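Industrial Automation in Practice
Handout 6: Notes on the Cirkex demonstration, Drillville
Prepared by Tâm Văn

Read these before the discussion section. They cover what we were shown at the August open day, what we were told, and where the two came apart. If you missed the visit, you can still do the written work from these notes and the Worden reading.

1. What the visit was for

Cirkex sells robot cells for handling used computer hardware. The pitch is that drives, boards and caddies can be pulled, sorted and reseated by a robot, with a person stepping in only for the odd ones. The Drillville site runs open days for customers, and they let us join one. Keep that in mind when you weigh anything said in the room. A demonstration for buyers is set up by people who want the thing to look good, and they get to choose the parts, the lighting and the starting position.

We had 30 minutes at the cell and a longer talk beforehand. The talk contained the number 2378, given as the drives handled at this site during the trial period. I asked what "handled" meant. The first reply was "processed." The second was that it included every drive the gripper had picked up, whether or not it was put down in the right place. Write that definition next to the number whenever you use it.

2. The cell

The work surface is slotted aluminum, the sort you can bolt a fixture to anywhere along its length. Parts are presented on a plastic tray, and the arm works down from above with a two-finger gripper. There is a camera at the wrist. There was also a good deal of ordinary clutter in and near the cell, including a desktop computer and a network cable on the floor, and I was glad to see it, as brochure pictures never have any.
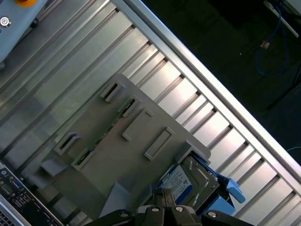 Fig. 1. Hard drive in a light blue caddy at the corner of the gray fixture tray, gripper below.

Look at how much the tray is doing. Slots and raised blocks are there to tell a part where to be. Every bit of position you fix with plastic is a bit the robot doesn't have to find out for itself. That's good engineering and I have no quarrel with it. My quarrel is with the word "flexible," which came up in the talk again and again. If a new caddy shape needs a new tray, then the flexibility belongs to whoever designs and prints the trays, and their hours should be in the cost figures. They weren't.

Note too where the drive is. A part lying partly under the edge of a fixture is a different problem from a part sitting square in a slot. A finger has to get in beside the metal casing without pushing the drive further under, and a caddy has a release tab that sticks out and can catch. When you read the vendor's cycle time, ask which of these two problems was being timed.

3. Questions we asked, and the replies

Cycle time. We were quoted a figure for pick and place only. It left out the time to load the tray, and it left out retries. I asked for a figure with both included and was told it "depends on the customer."

Failures. The log for the trial lists 237 stops. A stop here means a person had to press something. Set against 2378 that is very close to one in ten, which is a lot of walking over to the machine. The host's view was that most of them came early in the trial. That may well be so. The log page we were shown had no dates on it, so we can't check.

Damage. No figure. The host said drives are "inspected after." I'd have liked to know by whom, and whether anybody plugs them in. A drive can be dropped a short way and look perfect.

Safety. There is an emergency stop on the housing next to the table, with a key switch close by. Good. The open question is who holds the key on a night shift, and we got a shrug.

4. Reach and clearance

The part of the demonstration I found most useful was the part with the least talk over it. With the gripper in close to the housing you could see how bulky the hand is next to the things it is meant to hold: stacked plates, links, screw heads at the joints, and somewhere in the middle of it a gap for the work.

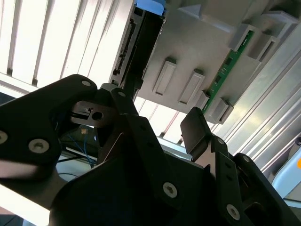
People who design parts for hands forget this. Your fingertips are narrow and soft, and they bend around whatever is in the way. A linkage gripper needs room to open, room for the links to swing out, and a clear path in and out again. Tabs set close together and boards seated in narrow slots are easy for you and awkward for it. So when you assess a task, do the clearance drawing first. Draw the fingers open as well as closed. Students nearly always draw them closed, and then the fingers hit the neighboring part on the way in.

The Ellis paper on your reading list makes the same point with better drawings than mine. Read its section on approach angles and skip the part on market size.

5. What I think can fairly be said

The arm can pick up a caddied drive from that table. We watched it do so 2 times and I have no reason to doubt the others. From what we were given, nobody could say whether it does this more cheaply than a trained person with a bench and a box. The labor comparison in the slides put the robot against a worker who does nothing else all day, and I have never met that worker.

I may be too hard on them. The host was patient, answered more than he had to, and showed us the log when he could have kept it closed. Several of you came away impressed, and you should argue that side in section if you can back it up.

6. Written work

(a) Define "handled" in a way that a buyer and a seller could both sign.
(b) Using 2378 and 237, work out the mean number of drives between stops. State what you would need to know before applying that result to a different site.
(c) Sketch the clearance needed for a two-finger gripper to take a drive by its long sides when one corner is under a fixture. Show the fingers open.
(d) Pick one claim from the talk, other than cycle time, and write the follow-up question you would send to Cirkex. One question only, two sentences at most.

Sketches for (c) can be in pencil. Bring the Worden reading with you, as we'll go through the table on retries line by line.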